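The green mat, and where January went

14 January 2020
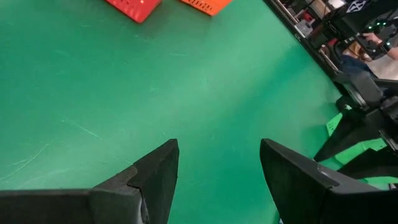
So I spent most of this evening on the mat again. I keep telling people I'm going to be one of those calm, organized types this year and then it's nine o'clock and I'm sorting buttons with my sleeves rolled up and my tea gone cold on the windowsill. (Second cup. The first one I forgot in the microwave.)

I do love that mat though, scratches and all. Lok-yiu keeps saying I should flip it over or get a new one, and I keep saying no, because a few pale scratches never hurt anybody and I like the color. It's that teal green that goes almost minty where the light hits it, and then darker again over on the left. The lint is another story! I wiped it on Sunday, I swear I did, and there are little specks all over the middle again. I think it's the felt. Everything I own is slowly turning into felt fuzz.

Anyway, the system. Red crate is for keep, orange crate is for pass along, and the mat is for anything I can't make up my mind about. That was the idea, at least. The trouble is that I can't make up my mind about anything, so the first week it was all mat and no crates. My sister came by and asked if I was having a yard sale indoors. Tonight I made a rule that nothing stays out overnight, and I stuck to it, even with the tin of odd zippers, which I have moved house with twice and never opened.

I like the crates a lot, by the way. They have those slots along the side, so the air gets in and nothing smells like a basement, and they're light enough that I can push them to the far end with one hand and get some elbow room. The slots are no good for beads, obviously. I learned that one on the stairs.

Lok-yiu Au called while I was in the middle of it and we talked for ages. She's knitting a blanket out of leftovers and wants any wool I'm not going to use, so that's half the orange crate spoken for already. She also wants the big needles back, the ones I borrowed before Christmas, and I said of course and then spent twenty minutes looking for them. They were in the umbrella stand. I have no memory of that at all.

Paid for the button lot too, the one from the Hekari shop sale. A bag of 500, mixed, mostly shirt buttons I think, and I know, I KNOW, I'm supposed to be getting rid of things. But they were so cheap, and I need plain white ones for the pillowcases, and you can never find four that match when you want them. They should get here by the weekend if the mail behaves.

Tomorrow is the ribbon drawer. I'm dreading it a little. There's stuff in there from gifts I got in high school, all curled up and creased, and I'll want to iron every piece before I decide. Maybe I'll just do the wide ones and leave the rest for when it rains.

Knees are sore from the floor. Need to ask Lok-yiu if she wants the green wool or only the gray. Also we're out of milk.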